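The Second Message

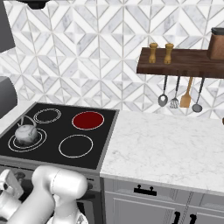 Līga Mockus

Benedikt had rewritten the text eleven times before Yanti took the phone out of his hand.

"You're telling her about the parking," she said. "Why are you telling her about the parking?"

"It's a good restaurant but the parking's tricky!"

"Benedikt. It's a date. Let her be surprised by the parking."

He loved this. He would never have said so to his brother, but he loved it — the whole ridiculous business of sitting in Yanti's kitchen on a Friday at 40, newly single, grinning at a phone like a kid with a sparkler. He'd met Joscha's cousin in the ferry line at Kostcombe, and they had talked for the entire crossing about soup, and birds, and whether you could really teach a person to whistle. She'd written her number on his ticket stub. He had driven home singing with the windows down (January, mind you) and couldn't feel his ears until Plinanton.

The first message had gone fine. "Hi, it's Benedikt from the boat." She'd answered in four minutes with a row of little anchors. It was the second one that was killing him.

"Joscha says to wait three days," he said.

"Joscha Hamann has been on two dates since high school and one of them was to a tire store."

"He got her a very good deal on tires."

Yanti laughed so hard she had to put her cup down. Then she got serious and slid the phone back across the table.

"What do you want to say to her? Out loud, to me, right now."

He thought about it. Outside, the last bus to Zokwood went groaning up the hill with all its windows lit.

"I want to say I tried the whistling thing. With two fingers, like she showed me. And I got it! In the car, at the light, and the man in the next lane looked around for his dog."

"So write that."

"That's it?"

"That's wonderful, you goof. Write that."

He wrote it fast, before he could fix it. He left out the parking. He put in the man and the dog and one exclamation mark, and then a second one, and pressed send with his thumb and his eyes shut.

They sat there. Yanti ate a cracker. Benedikt told her he felt sick, and that he'd never felt better, and asked if she had any more crackers.

The phone buzzed and skated a little toward the sugar bowl.

"Well?" said Yanti. "What did she say?"

He turned it around so she could see. It was a voice message, five seconds long, and when he pressed play it was so loud they both jumped.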